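Skirncombe Toy Library Help Pages
Storage and Labeling

Clear bags for play food on a low counter: keep or replace?

dridton_playroom
Posted in April, 8 replies hidden

I look after the play kitchen corner at the Dridton branch. The toy fruit is kept in a clear plastic bag with the paper label in the same bag, and the bag stays on the white ledge beside the gridded surface where the children sort things. The dark shelving is used for other stock.

Two problems. The bag material is thin and crinkles, so the label is hard to read under the ceiling lights. Second, the round pieces move when the bag is handled, and the bag does not stay where it is put. I can have either heavier bags or a small lidded box per set, not both. Which one holds up better when sets go out and come back all the time?
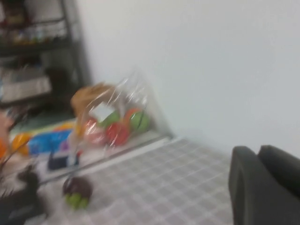

Replies

badawi_sets
Posted 8:12 a.m.

Keep the bags, change the gauge. We use Ikier heavy clear bags with a slide closure and have put 100 sets through them. A clear bag lets the person at the desk check the contents without opening it. With a box, every return means lifting the lid.

On the label: print it larger, on matte stock, and fix it flat near the top of the bag. Glossy film over small type will always be a problem under ceiling lights. Moving the bag to a different angle only moves the reflection.

As for slipping, look at what the bag stands on. A smooth ledge gives a thin bag very little grip. Set it down on the gridded part and see whether it still travels. If it does, the surface is no better than the ledge and you need a liner under it.

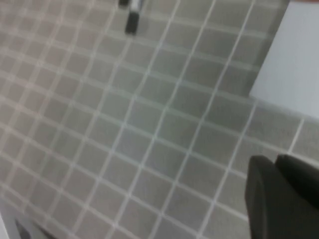 Gray squares with pale lines, close up

Whatever the top is made of, wipe it along the lines first and then across them - going in circles leaves residue in the corners of the squares.

Ikier sells the bags in cartons of 1000, so split an order with another branch.

gridcounter12
Posted 4:12 p.m.

boxes. bags split at the corners, ours did

skirncombe_stock
Posted 5:12 p.m.

I would not go to boxes for fruit. Round pieces waste space in a box, and a bag takes the shape of the contents. Gather the top and it closes down around them. The watermelon ball is normally the limiting item, so measure that before choosing a bag size.

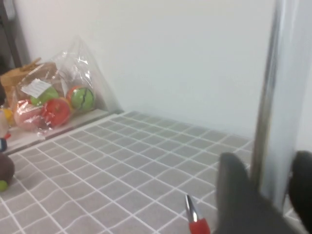 Help Pages, Issue 12, page 8

Leave enough height above the contents to fold the top over once. Then the label can go above the fruit, where the film lies flatter.

Also, keep the bag clear of anything woven. Straw ends catch thin film - the heavier gauge is less affected, but I have had small holes in those too. A plain wall behind it is fine.

dridton_playroom
Posted 5:12 p.m.

Thanks. Ordering the heavier bags and reprinting the labels on matte. Does the slide closure come in a wider size than the one Badawi uses?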